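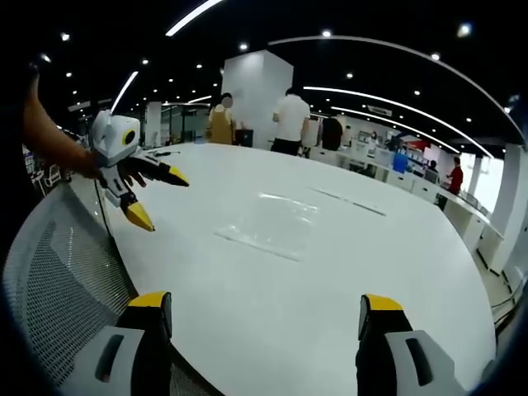 A supervisor at Clakholm objected that a table height printed on a drawing tells the fitter nothing until the chair is known, and the objection is a fair one. Work surfaces and seats are measured separately but used together, and this chapter treats them as a pair.

Nov 7, 2020
By the Putlow Course Team

Chapter 8. Seated Work at Shared Tables

Elbow height is taken from the seat, with the upper arm hanging and the forearm level. Surface height is taken from the floor. The difference between the two, once seat height has been added to the first, is called the elbow gap. A positive gap means that the surface lies below the elbow.

Curved tables raise a second matter. On a straight edge each sitter's reach is a plain half circle. On an outward curve the reach areas of neighbours spread apart, and on an inward curve they overlap. The Jansen survey, begun in May, recorded 323 seated positions at tables of both kinds, and its results are used in Section 8.2.

Backrests are dealt with last. A mesh back gives under load, so seat depth must be measured with the sitter in place. Readings from an empty chair should be marked as such in the Pulo record sheet and kept out of the averages.

8.1 Measuring the elbow gap

Set the seat to its working height before any reading is taken.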